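From: Vimala Kandasamy
To: Curkton House Furnishings List
Subject: Re: Table coverings and display pieces, ground floor

Dear colleagues,

Thank you to those who replied to the circular of March. I am answering Mr. Hulme's message to the full list, as several members have raised the same points with me separately.

Reece Hulme wrote:
> The Viltel room has been using the red cloth on the long table for
> most of the season. Before we place the order with Varma, could the
> office confirm whether red is to remain the standard color, or
> whether we are returning to the cream? I would also like a ruling
> on the white ornamental piece with the curved legs. It has been
> moved 4 times that I know of and is not on my inventory sheet.
> Lastly, are boxes permitted on the covered tables during open
> hours?

On the first point, red will remain the standard color for tables in the ground floor rooms. The cream cloths showed marks too readily and the cost of cleaning them was charged to the general account, which was not budgeted for. The order with Varma may go forward at the quantity already approved, within the limit of $3,000. Cloths should be laid flat and checked at the front edge at the start of each day. 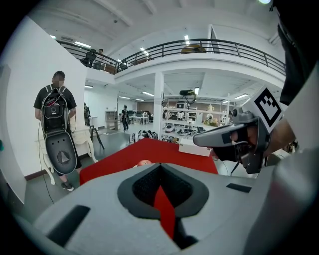 Ground floor, red cloth in use, with the white ornate piece at left.

On the second point, the white piece is the property of the house and was received with the Vekine furniture. Its omission from the Viltel room sheet was an error in this office. Please enter it under decorative furniture with a replacement value of $400. It should not be moved to another room without a note to this list, and it should be lifted by the body and never by the legs.

On the third point, a box may remain on a covered table while it is being used for the day's work. It should be placed toward the end of the table and removed at closing. Small loose items should be put away at the same time. Cartons that have stood on the floor are not to be placed on the cloths.

Room leads are asked to return their corrected inventory sheets to me by 4 p.m. on the last working day of the month. Sheets have been received from 6 rooms to date. Members who need a blank copy should write to me directly and not to the list.

Sincerely,

Vimala Kandasamy
Furnishings and Inventory
Curkton House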